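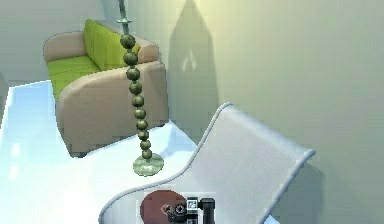
According to one Year 9 form tutor at Plirnwood School, the last Friday before a holiday is the hardest day of the term to plan for, and the easiest one to waste. The remark came up in the first interview for this project, and it gave us our question: what do pupils get out of themed days at the end of term, and are the days worth the lessons they replace?

Background

Plirnwood has 1324 pupils on one site. It holds a themed day at the end of each term. Past themes have included decades, book characters and countries. The timetable is shortened, pupils pay a small amount to come in without uniform, and the afternoon is given over to form groups. Each form decides its own activity. Some forms run quizzes or bake sales. Others watch a film.

The school down the road, Staniforth, stopped holding themed days and moved to a single activities week in the summer. We wanted to compare the two, but Staniforth could only offer us one short interview with a member of staff, so most of this report is about Plirnwood.

Method

We gave a paper questionnaire to pupils in Years 7 to 10 in November. It had nine questions, seven of them tick-box. We got 432 back that could be used. A further 25 were left out as they were blank after the first page or had two answers ticked all the way down. We also interviewed six teachers at Plirnwood, four form tutors and two heads of year, and sat in on two form groups during the afternoon of the autumn themed day.

Year 11 were on mock exams and were not asked.

Results

Pupils in Years 7 and 8 were the keenest. Most said they looked forward to the day and had talked about their outfit at home. In Years 9 and 10 the answers were more mixed. The most common complaint was cost, followed by not wanting to be the only one in costume. Several pupils wrote that they would come in ordinary clothes and hope no one said anything.

We asked what people liked best. Spending time with the form came first in every year group, ahead of dressing up and ahead of missing lessons, which surprised us.

Teachers had fewer doubts than we expected. All six said they would keep the day in some form. Four said that planning the afternoon took up time they did not have, and that a shared folder of ready activities would help. One head of year said attendance was better on a themed day than on an ordinary last day, but we were not given the figures and could not check this.

In the two form groups we watched, the one with a planned team game stayed busy until the bell. The other had a film on, and by 2.30 most pupils were talking over it.

Problems with the project

The questionnaire did not ask whether pupils had been absent on earlier themed days, and it should have. We also handed it out the week after the event, when people may have remembered it better than it was. Question 6 used the word "inclusive", and some Year 7 pupils asked us what it meant.

Recommendations

Announce the theme at least four weeks ahead.
Choose themes that can be done with clothes people already own.
Make the payment optional and collect it in a closed box.
Set up a shared folder of form activities, with one new activity added by each year team every term.
Ask Year 11 for their views after the mocks.

A copy of the questionnaire is kept in the school library with the other Year 12 reports.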